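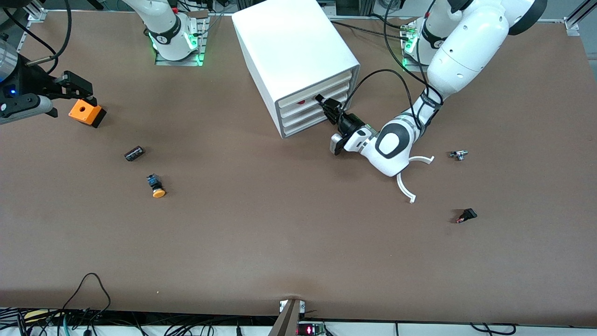

Figure 3. Le petit meuble à tiroirs et les pièces à ranger.

3.2. Où va ce qui traîne ?

J'avoue que je suis arrivée à ce chapitre par les tiroirs de ma grand-mère, et que je n'en suis jamais vraiment repartie ! Dans la littérature sur le rangement domestique, on parle beaucoup des placards et des boîtes étiquetées, et très peu du petit meuble qu'on pose sur la table et qui finit par tout avaler. Prenez celui de la figure 3 : quatre tiroirs superposés, des parois blanches toutes lisses, et dans l'interstice du deuxième en partant du haut on aperçoit quelque chose de rouge. Ce rouge-là m'intéresse énormément. Un tiroir qui laisse entrevoir son contenu n'est déjà plus tout à fait une cachette, et mes enquêtés le savent très bien (plusieurs m'ont dit choisir « le tiroir où on voit un peu », sans pouvoir m'expliquer pourquoi).

Marleny Castaño, avec qui j'ai mené les visites du quartier Marulanda, appelle ça le rangement à mémoire courte. On range pour ce soir, pas pour l'année prochaine. Nous avons visité 13 foyers, toujours en novembre, de préférence le samedi matin, quand la semaine est encore étalée sur les tables, et nous avons demandé à chacun de vider une surface devant nous. Je m'attendais à des tris par taille, ou par matière. Eh bien non : on commence presque toujours par l'objet dont on connaît le nom, et les petites pièces anonymes restent en dernier sur le plateau, un peu honteuses, jusqu'à ce qu'une main les balaie toutes ensemble vers le tiroir du haut.

C'est ce reste que je propose d'appeler le skumik, du nom que lui donnait une de nos familles (« mets ça dans le Skumik ! »), et je garde le mot parce qu'il m'amuse et qu'aucun terme savant ne convenait. Le skumik n'est pas du désordre au sens de Prellham, pour qui le désordre suppose une place légitime qu'on aurait désertée. Une pièce dont on ignore l'usage n'a pas de place à déserter... Elle attend, c'est tout. Deux foyers seulement lui réservaient un tiroir entier, et je reviens sur leur cas dans la section suivante, avec les entretiens complets.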